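Lirkham calls itself the Gateway to the Marsh, which is true in the sense that you can't get to the marsh without being stuck behind a tractor in Lirkham. I went in May, for the herons and the pie.
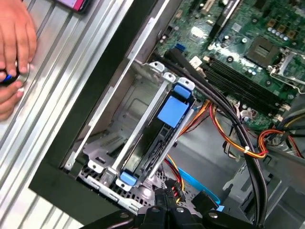
Vol. 4, Issue 3 | Page 60

The herons were out. So was the pie, until Kavitha Kamath found me a slice of peach at the back of her cooler and charged me full price for the suspense. Her diner, Suvarna, seats 12 if everyone likes each other.

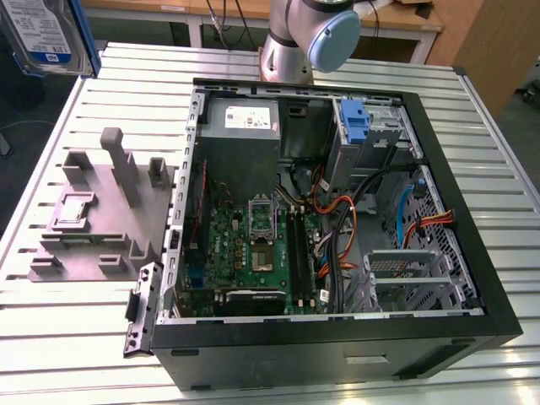 On the Water

Senthil Nambiar runs flat-bottomed boats from the Zandley landing and speaks mainly to the birds. His tour lasts three hours. Bring a hat, bug spray and a second hat, as the wind on Irkero Lake collects them.

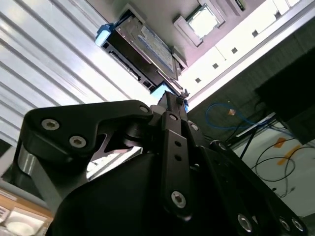
We drifted into the reeds around sunset, and he cut the motor and pointed at an otter. I saw a log. I tipped him for the otter anyway.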